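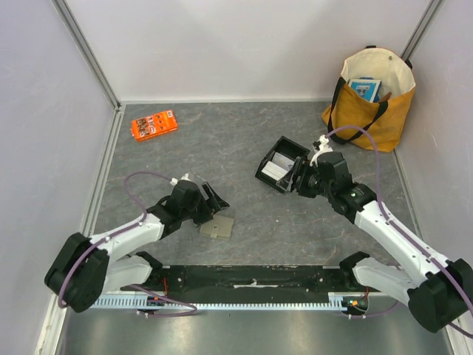
Re: [plulasthorpe-swap] Bags for the autumn game swap

Hello all,

Imad Yammine wrote on Oct 14, 2019:
> Last time we had 36 bags and in 2 of them the card games arrived
> with the cards all over the bottom. Can we agree how to pack?
> Also, is it better to use boxes than tote bags?

Thank you, Imad, for raising this. I have packed for the swap since September and I would like to keep the tote bags. They are easier to carry on the bus, and they stand quite well if you lean them on a wall while you fill them.

My way is the following. Flat things go in first, upright along the side of the bag: booklets, thin boxes, puzzle books. If the bag has a snap, please close it at the end.

For card games, open the box before you pack it and look inside. If a stack is still in its clear wrap, leave the wrap on. Stacks without wrap need a rubber band — not too tight, it bends the corners. Only then put the lid on and place the box flat.

Small packages go on top, with the barcode side up if there is one, as Midine needs to scan them for her list.

About weight: the heaviest bag I had was 610 grams over what the Yupanqui shop accepts on its shelf, so I made two bags from it. Please do the same.

I still have 70 rubber bands, whoever needs them can write to me off the list.

Kind regards,
Hiveo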